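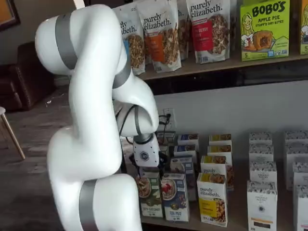

3 min read

Chapter 4: Reaching a Crowded Shelf

The Clirel build began in a shared workshop. By now your arm should move without a load. In this chapter it learns to work over a full shelf.
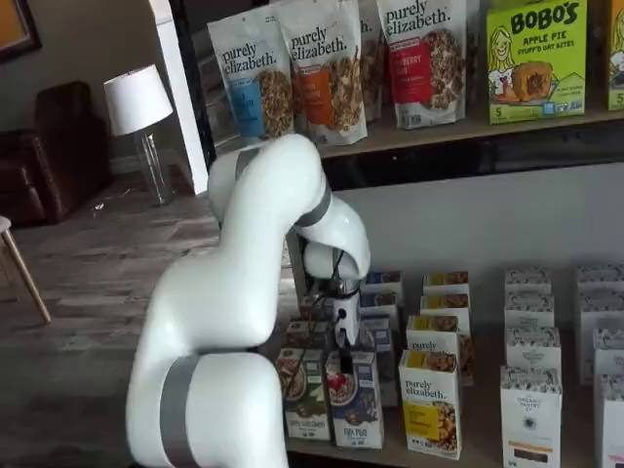 Clearance is the first thing to plan. Set the approach height in Mero before you touch the grip settings. With cartons standing in rows one behind another, a finger coming down in the middle has neighbors on several sides – leave 37 mm above the tallest one.

Save the path as a new file.
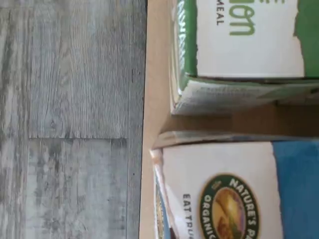 4.1 Checking the Floor Position

Mark the base position with tape, then measure to the front rail. Write the figure down
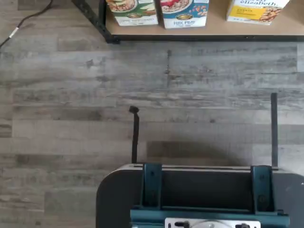
and enter it in Hukix as the home offset. Repeat the measurement 3 times.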